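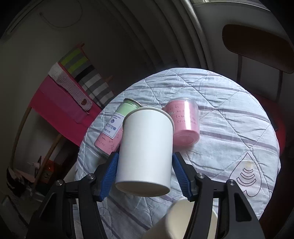
Photo: Bollport

Every October the phone makers line up and tell me my phone is old. It's 27/10/2020 and I have now sat through the Skirnen launch stream, the whole thing, with a bowl of cereal, and I'd like the evening back.

I should say up front that I don't hate new phones. I bought my first smartphone the year everyone else did and I remember being thrilled that I could look up a bus time while standing at the bus stop. That was a real change. My mother, who had never sent an email in her life, was sending me pictures of her tomatoes within a month. So I get why people still tune in to these events hoping to feel that again. I tune in too. I just don't feel it.

What Skirnen showed was a phone that is a bit flatter than the last one. The edges used to be round and now they are square, and we were told this was a brave decision. I am old enough to remember when the edges were square the first time and rounding them off was the brave decision. The screen is brighter. Brighter than what, they didn't say, at least not in a way I could check. There was a chart with no numbers up the side. I have a rule about charts with no numbers up the side and the rule is that I go and get more cereal.

Then came the part about the new network speeds. I live in a normal town with normal hills. On my street the signal drops out when a truck parks in front of the house. I have been hearing about the next network for years now, and my own carrier sent me a leaflet in the spring with a map on it where my town was colored in a cheerful solid purple. I walked around with a friend's newer phone to see if I could find any of the purple. I found it outside the post office, for as long as I stood still. If you live in the middle of a big city your story may be different and I'm happy for you. But the person on the stage was talking as if all of us were downloading movies on a mountaintop, and I'd settle for a phone call that lasts through the kitchen.

The camera got the most time, as it always does. Better night pictures, they said, and I believe them, because the night pictures on my old phone look like something found at the bottom of a pond. Still, every sample they put up had been taken by somebody who takes pictures for a living, in places with very good light bouncing around. I want to see what it does at my nephew's birthday when the cake comes out and he won't stop moving. Show me that one. Show me the picture where the dog's face is a smear, and let me judge how much smaller the smear is.

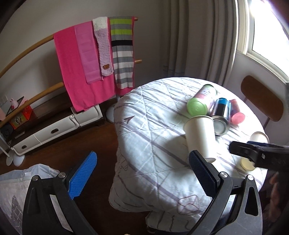 Which brings me to Ono, the assistant. Skirnen has put Ono on everything this year, and the pitch is that it learns your habits and gets ahead of you. I've been using the version on my tablet since the summer. So far it has learned that I set an alarm every morning, and it offers to set that alarm for me right after I've set it. It also thinks I am very interested in a certain kind of garden hose. I looked at the hose once. I bought the hose. The need for hoses in this house has been met for years to come, and Ono keeps bringing me hoses like a cat brings you birds.

They say all of that learning happens on the device and none of it goes anywhere. Maybe so. I would like to believe it, and I would like it more if the settings page that controls it weren't buried under a menu called "Experience." I went looking for the off switch and found 2 of them, on different pages, and turning one off turned the other back on. I tried it several times to be sure I wasn't losing my mind. A company that can shave a hair off the thickness of a phone can surely put a switch where I can find it.

And the battery. They said it lasts 24 hours. They say that every time. My current phone was also supposed to do that, and it did, for the first few weeks, and these days it starts asking for the charger by mid afternoon. What I want to know is how a battery does after it's been filled up and run down every day for 2 years, left in a hot car, and dropped on the bathroom tile. I have never once heard that said on a stage. I asked the chat helper on their site, and it sent me a link to the page where I could buy the phone.

I did do one useful thing this month. There's a repair shop called Gökçe across from the hardware store, a narrow little place with a bell on the door, and I took my old phone in to ask about a new battery. I had been told for ages that this wasn't worth doing, mostly by people who sell phones. They quoted me less than 100 dollars, and said to come back after lunch. I'm not going to claim it's like new. The corner is still cracked and the charging port is fussy, and the back has a scratch I pretend is a design. But I had it done, and so far it gets me to bedtime. Ask me again in the spring and I may be singing a different tune.

A few of you wrote in after my last post to say I'm just being stubborn, and that the newer phones are faster at everything. I'm sure they are. I borrowed one for a weekend and yes, apps popped open quicker. I also noticed that I spent exactly as long staring at the weather as I do on the old one, and the weather was no better.

One reader asked what it would take for me to upgrade. It's a fair question and I thought it over. A battery I can change myself, with a little door on the back like we used to have. Security updates promised in writing, with an end date printed on the box. The headphone jack, which I know is gone and isn't coming back, but you asked. And a price that doesn't need a monthly plan with a cheerful name to make it look small.

If Skirnen does even the first of those I'll eat my words and post the receipt. Meanwhile, if anyone has the new one and lives somewhere hilly, tell me in the comments what the signal is like indoors. Please say which carrier you're on. Last time half of you left that out.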